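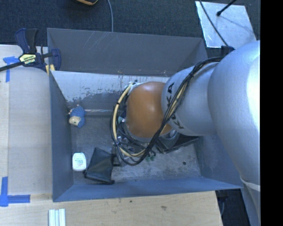 A robot arm reaches into a gray metal bin holding a few loose objects.

FOR IMMEDIATE RELEASE

Gravumetti Spare Parts Swap Returns to Futley This December With More Tables, a Bike Corner and a Whole Wall of Hinges

FUTLEY – Gravumetti, the winter swap for spare parts, hardware and odd bits of metal, is coming back to Rusta Hall this December, and it's the biggest one yet! Doors open at 4 p.m. on Friday and the swap runs through the weekend. Admission is free, and so is everything on the tables.

The idea is the same as it was at the first swap. People bring the good parts they've been holding on to (the drawer pulls from the old kitchen, the coffee can of wood screws, the lamp that only needs a socket) and take home the parts they've been looking for. There are no tickets or tokens and no one-for-one rule. If you have nothing to bring this year, come anyway and take what you'll use.

Last year's swap sent 2,176 items home with new owners, from single washers to a cast iron radiator that left on a garden cart. We had 31 feet of lines at the door before opening, or so it felt, and people were still trading faucet handles in the parking lot after the lights went off. This year we've taken over the side room as well as the main floor, so there will be 47 tables in all, and we think we can fill every one of them.

What's new

The Bike Corner gets a room of its own. Last year it was one folding table next to the coat rack, and it was packed from open to close. Now it moves to the side room with space to lay out wheels, chains, brake levers, bells, racks and saddles. We already have 89 inner tubes set aside, all of them pumped up and left overnight to check for leaks. Bring your bike if you want to try a part before you take it. The side door on Brennan Street has a ramp and will be open all weekend.

The Hinge Wall is exactly what it sounds like. Hinges were the hardest thing to sort through at past swaps, all tangled together in the bottom of a box, so this time they'll hang on pegboard by size, with the matching pairs wired together. If you're trying to match a hinge at home, bring the old one with you, or trace around it on paper and mark the screw holes. A tracing works surprisingly well!

We're also trying out a Mystery Parts table. Everybody has at least one piece of hardware that came with something, got put in a jar, and has never been explained. Put yours on the table with a blank card and see who writes down an answer. Last year a brass fitting got passed around for most of an afternoon before somebody recognized it as part of a player piano, and that was so much fun that it deserved its own spot.

What to bring

Good things to bring include screws, bolts, nuts, hooks, brackets, casters, knobs, locks with their keys, keys without their locks, hand tools, plumbing fittings, light fixtures, curtain hardware, sewing machine parts, clock parts, and bike parts of every kind. Small jars and tins with lids are always welcome too, and they go fast.

Please sort what you can before you come. It doesn't have to be perfect. Wood screws in one jar and machine screws in another is a big help, and a strip of masking tape with the size written on it is even better.

Rust is fine if it's only on the surface. If a part is bent, cracked or stripped, please take it to the county scrap yard instead. We also can't accept paint, oil, propane tanks, car batteries, or anything with a gas engine. Larger items such as sinks and doors are okay, but let the front desk know when you arrive so we can put them by the loading door and hang a card for them on the board.

Drop-off is open from noon on Friday at the Brennan Street side of the hall. You can pull up, unload and be on your way, and someone will help carry anything heavy. Drop-off stays open during swap hours as well.

Fix-it benches

The fix-it benches are back along the north wall, with vises, files, a drill press and two soldering stations. You can use them to cut a rod to length, clean up a thread or rewire a lamp with the parts you've just found. Someone who knows the tools will be at each bench, and we ask that kids under 12 have a grown-up beside them. Safety glasses are provided. Please tie back long hair and leave your scarf on a hook!

Younger visitors also have the nuts and bolts table, where they can match sizes, thread things together and make as much noise as they like. One of last year's creations, a long-legged bird made from forks and wing nuts, is going to be on display at the front desk.

Food and getting there

The Rusta Hall kitchen will serve soup, grilled cheese, cider and coffee all weekend. Kitchen sales pay for heating the hall and for new drill bits, and we do go through drill bits.

Parking is free in the lot behind the hall and on Brennan Street after 6 p.m. The bus stops right at the corner. If you're coming for something heavy, please park in the back row near the loading door and leave the front spaces for people who need a shorter walk. Bring bags or a box, as we run out every year, and wear shoes you don't mind getting a little dusty.

Anything left when the swap closes gets sorted into tubs and kept at the hall, where the parts shelf is open to Futley residents all year during regular building hours.

About Gravumetti

Gravumetti is a free yearly swap of hardware and spare parts held at Rusta Hall in Futley. It started with a few neighbors and a pile of leftover plumbing from a bathroom job, and the oldest jar from that first table, labeled "might be useful," still comes out every December.

Press and photo requests: Reporters are welcome at any time during the swap and can check in at the front desk. To set up an early look at the Hinge Wall or the Bike Corner before doors open on Friday, leave a note at the Rusta Hall office.

###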